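Handout for week 4, Domestic Interiors: Surfaces and Where Things Land

Bring this to class. If you lost the last one, the spare copies are in room 123, in the tray marked "Do not remove."

## 1. The horizontal problem

Any flat surface in a home will be used to put things on. You may design it as a seat, a step, a radiator cover or a sculpture. Someone will come in with the mail and treat it as a shelf. Designers have been surprised by this for centuries, and you will have the chance to be surprised by it yourself in the second assignment.

For this course we sort surfaces by how long things stay on them.

- **Landing surfaces.** Things stay for minutes. The bit of counter beside the stove, the ledge by the front door.
- **Working surfaces.** Things stay as long as the job does. Cutting, kneading, homework, tax forms.
- **Storage surfaces.** Things stay until someone moves out.

The trouble starts when one kind turns into another. A landing surface becomes storage with no announcement. The dining table in the Semwal case study (reader, chapter two) was a working surface in the plans, a landing surface in the first winter, and by the second September it was holding a sewing machine and a box of tile samples. The family ate in the den.

## 2. Height

The usual American kitchen counter stands 36 inches off the floor. It suits some people very well. Everybody else bends or reaches, and has been told this is normal.

Work that needs downward force, such as rolling dough, wants a lower surface. Fine work wants a higher one, closer to the eyes. Work done sitting down wants room for knees, which is left off a remarkable number of drawings, some of them handed in for credit. When you draw a section, draw a person in it. Draw the person doing something. A figure standing with its arms at its sides tells us only that the room is tall enough for someone with no plans.

The Rallus apartments are worth a look for their pull-out board, which sits below the counter and gives a shorter cook somewhere sensible to work. It is also the first thing tenants ask to have removed, as it sticks in damp weather. Both facts belong in your notes.

## 3. Materials, and what they are supposed to say

Stone says permanence. Wood says warmth. Steel says that the owner would like to be thought of as a serious cook. These are the messages, at any rate, and clients will pay a good deal to have them sent.

What a material does is a separate question, and we will spend more time on it:

1. Does it stain, and with what?
2. Does it chip, or does it chip the dishes?
3. How loud is it when you set something down?
4. Can you see crumbs on it?

Question four is the one people forget. A plain dark surface shows flour. A plain pale surface shows coffee. A busy pattern shows very little, which explains much of its popularity and should also make you slightly nervous at other people's houses.

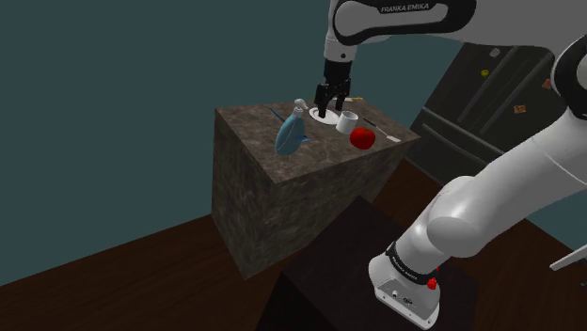

Contrast is the other half of the crumb question. We find objects by their edges, and a person who is tired, elderly or looking for their glasses needs those edges to be easy. Test any finish by asking what will be put on it most often, then looking at the two together. A round white plate and a small white mug read clearly against mottled brown-gray stone, and so does the white pump on that blue bottle. Put the same plate and mug on a glossy white top and you have a very elegant way to knock over a drink. Clients who want white on white should be warned once, in writing, and then given what they asked for.

Noise deserves a paragraph of its own and will get half of one. Hard surfaces ring. A hard top, a hard floor and a bare wall will turn a quiet breakfast into something like a loading dock. Rugs and curtains help, as does cork, although cork has its own opinions about hot pans.

## 4. Open plans and their consequences

The wall between the kitchen and the dining room used to do a lot of unpaid work. It kept in smells, hid the pans, and allowed the cook to say things about the guests. Taking it down gave people more light and more company. It also meant that the sink was now part of dinner.

The Pekengate houses handle this with a raised ledge along the back of the counter, just high enough to hide a stack of plates from anyone seated. It was drawn as a screen. Residents use it as a shelf (see section 1), so the stack of plates is now hidden behind a row of other things.
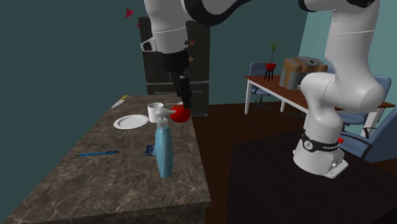
Sight lines should be drawn before cabinets are. Sit at the table, on paper, and note everything the eye meets on the way to the far wall. Then stand at the counter and do it in the other direction – the cook lives there too. In a combined kitchen and dining room like the one above, the countertop is part of the view from wherever people eat, so its finish and its clutter have to be judged from a chair as well as from the cook's position. Most student schemes are judged only from above, a point of view available to very few residents.

Lighting follows the same rule. Bright light for the counter, softer light for the table, and separate switches. If you put everything on a single switch, we will ask you about it at the review, and we will be cheerful about it, and that will be worse.

## 5. For next time

Read the Semwal chapter again and the short piece on the Kulatent folding table, a product that managed to have more than 20 moving parts and no comfortable place to sit. Take the diagrams seriously. The text was written by the manufacturer.

Then choose one horizontal surface where you live. Keep a log for a week:

- what was on it each morning
- who put it there, if they admit to it
- whether it was meant to be a landing, working or storage surface
- which of those it is now

Do not tidy it first. We can tell.

Drawings in pencil, one sheet, a section and a plan with the height marked in inches. Put your name on the front. Late sheets go in the tray in room 123, under the spare handouts.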